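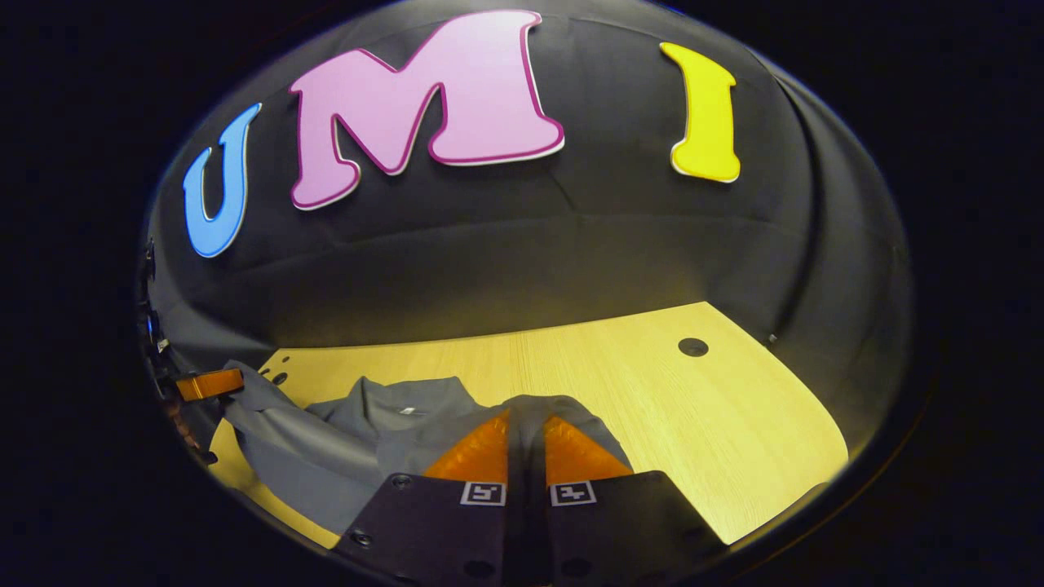 Table with the grey shirt on it, letters on the cloth behind.

10th October

Fares feed, Pumau net and commission filing. Carrying on from the page before last.

Spent the morning on the Pumau commission table again. The airline sends us one file with the published fares and another with what the agent earns on each, and the two are meant to join on fare basis plus point of sale. They mostly do. Out of 1,688 rows in the latest drop, 187 came through with no commission attached, and the booking screen was showing those as zero. An agent who sees zero will book the passenger on somebody else, so this matters more than the row count suggests.

Sorted the orphans by booking class first, which told me nothing. Sorted them by origin and it was clear straight away: nearly all of them start from Trultton. Pumau moved Trultton from its domestic region to its short-haul region in March and the fares file was changed to match. The commission file still has the old region code. Our join is strict, so no match, so blank, so zero on the screen.

Two ways round it:

1. Map the old region code to the new one on our side before the join.
2. Ask Pumau to refile.

Did the first as a stopgap and wrote to their distribution desk about the second. The mapping lives in the overrides file, with a note. Please do not tidy it away until they confirm, even if the orphan count goes to nothing in the meantime.

After the mapping: 44 rows still orphaned. Went through them by hand. Most are group fares, and those never carry a commission in the file, it gets settled in the contract. The rest are a return fare basis with an extra letter on the end that I have not seen before. Could be a bundled bag fare. Left them blank on purpose and changed the screen so that blank shows as "check with desk" and zero shows only where the airline has filed a zero. That should have been the behaviour from the start. The two cases were sharing one default in the pricing module.

Test bookings, all on the training system, none ticketed:

Trultton out and back, one adult, lowest class. Priced correctly, commission shown, matches the sheet.

Same with a child. Adult fine. Child fare picked up the adult percentage. I think that is right under the Pumau rules but the wording is "applicable fare" and it could be read either way. Asked in the same email.

One way with a connection on Valtari. Priced, but the commission was worked out on the full through fare. It should be on the Pumau sector only unless Valtari is the ticketing carrier. Bug. See below.

Open jaw, out to Trultton and home from elsewhere. Screen hung for some 50 seconds and then priced. Repeated it twice, quick both times. Cache, probably. Not chasing it today.

On the Valtari thing. The split between carriers is done in the step we took over from Petrenko when their old agency tool was switched off. It reads the ticketing carrier from the first segment. For most of our agents that happens to be right, as they sell the long leg first. On a Trultton connection the short leg comes first, so the step decides Pumau is ticketing the whole lot and pays out on everything. Looked at the code for a while. The ticketing carrier is available two fields further along in the same message and nothing was reading it. Changed it to read that field and fall back to first segment if it is empty. Reran the one way and it came out right. Reran the older regression set and had three differences, all on Valtari connections, all of them now lower than before and all matching the contract when I worked them on paper.

That means we have been showing agents too much on those routes since the move over. Showing, mind, and not paying, as the payment run goes through accounts and uses the airline's own figures. But an agent may have quoted a service fee on the strength of it. Needs raising with the agency support side before the fix goes live, so that they hear about it from us first. I have not deployed it. It sits on the branch with the mapping kept separate, so the mapping can go tonight on its own.

Also looked at the fare rules text while I was in there. Pumau changes and refunds now come through in two blocks, before departure and after, and our page runs them together without a break. Hard to read. An agent reading quickly would take the after-departure fee as the only one. Put a heading on each block. Small job, in with the mapping.

The baggage line is still wrong for Valtari. It says one piece for every class. Their own site gives nothing for the lowest class. We take the line from the fare family name and they have renamed the family. Did not touch it. Whoever picks this up, the lookup is case sensitive and the new name is all capitals.

To do:

Deploy mapping and rules headings tonight, after the evening feed has loaded and not before. Last time it went in halfway through a load and we had half the file on each version.

Check the orphan count on Monday's drop. Anything above 44 means a new problem.

Wait for Pumau on the region code, the child percentage and the extra letter.

Talk to agency support about the Valtari figures.

Add the one way connection to the regression set as a proper case. It should fail on the old code and pass on the branch. The open jaw could go in too, with a time limit on it.

Find out if any other carrier in the programme files by region. If so they will have the same gap whenever an airport is moved. I know of one other that does but have only looked at the header of their file.

Printed contract pages for both carriers are in the blue folder with the March version on top. The Valtari one has my pencil sums on the back, keep those until the fix has gone through.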